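Hekilitz Photo Walk

The Hekilitz Photo Walk is a yearly amateur photography event in the town of Hekilitz. It was started in March 2000 by Marcelino Lins, a school teacher, who wanted parents and children to take pictures together. The walk follows the river Tiver from the old market to the village of Rarkow, and every participant may enter one photograph in the contest that closes the day.

In the first year there were 30 participants, almost all of them pupils of Lins and their families. The number grew slowly, and the highest attendance so far is 410. Registration was free until the Lemieux print shop stopped giving the paper for the exhibition. Now a small fee is asked from adults, while children still walk without paying.
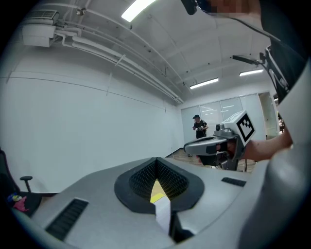 A forearm and a hand-held gripper, with part of a second gripper in front.

The contest has three categories: portrait, landscape and everyday objects. The portrait category is the most popular one. Its rules say that the photographer must know the person in the picture by name, and that the picture must be taken on the day of the walk. Simple corrections of light and colour are permitted, but parts of different photographs may not be joined together.

The winners are chosen by visitors of the exhibition, who write the number of their favourite print on a paper slip. Nattawut Wannasri has won the landscape category twice – both times with views of the Rarkow bridge in fog. The town library keeps an archive of 600 prints, which can be seen on request. Prints from the first two walks are missing from it.

See also: Rarkow bridge; Tiver (river)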